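# Chapter 8: Showing the Robot What You Mean 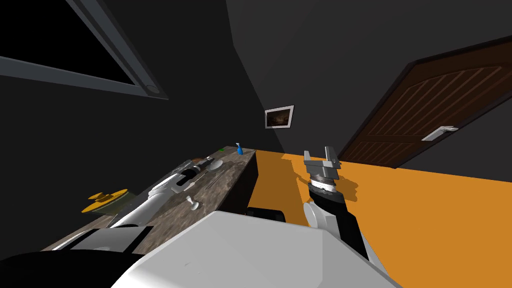
Teaching a robot by demonstration rests on a promise that should make you suspicious: a person who can do a task can, by doing it, pass it on. A parent teaching a child to wipe a counter relies on that promise all the time, but the child already knows what a counter is. A robot receives a stream of joint angles and pictures. Suppose the operator of a two-armed machine in a simulated room wants it to pick up the spoon lying in front of the blue spray bottle. The left gripper is already over the counter, aimed along its length toward the bottle. Is that angle part of the skill, or did the operator just find it comfortable? Does the right arm, held out over the orange floor, matter at all? The recording keeps all of it and marks none of it as important.

This chapter covers the two common ways of producing such recordings. In **kinesthetic teaching** you take hold of the arm and move it through the task. In **teleoperation** you stay off the arm and drive it with a controller, a headset or a matching pair of smaller arms. Both have loud supporters. We will try to be fair to each and will not take the supporters' word for much.

## 8.1 What a demonstration leaves out

Consider the Utow exercise, which we return to throughout the chapter. Operators recorded 103 demonstrations of one short task, moving a utensil from a counter to a tray. A policy trained on all of them did well when the utensil started where the operators had usually put it. Turned a quarter of the way around, the same utensil defeated the policy in 23 trials out of the first 40.

The usual answer is to collect more. The Utow group did, and finished with 1,799 recordings. Results improved, though less than the added labor would lead you to hope, and most of the gain came from a small batch in which operators were told to vary the starting angle on purpose. The rest were near copies of one another — good copies, smoothly performed, and of little use.

Keep this case in mind when you read that a system "learned from thousands of demonstrations." Ask how the demonstrations differed.

## 8.2 By hand or by remote

Guiding an arm by hand gives the teacher a real sense of contact. You feel the drawer stick. You also put your own body in view of the cameras, and you lend the arm a strength and softness it may not have when it works alone. Two arms at once are awkward for one person to guide, and a task that needs both is often recorded with one of them badly done.

Remote control avoids those problems and brings its own. Most low-cost rigs return no sense of force. Depth is hard to judge on a flat screen, so operators slow down, hover, and correct. The Vorngate and Cultik interfaces compared in Section 8.4 differ sharply here. A policy trained on hesitant driving will hesitate too, and it will do so without having anything to be unsure about.

Simulation makes remote practice cheap. Spills cost nothing and the room resets at once. Whether a grasp learned there survives contact with a real spoon is a separate question, taken up with the Arruda trials in Section 8.5.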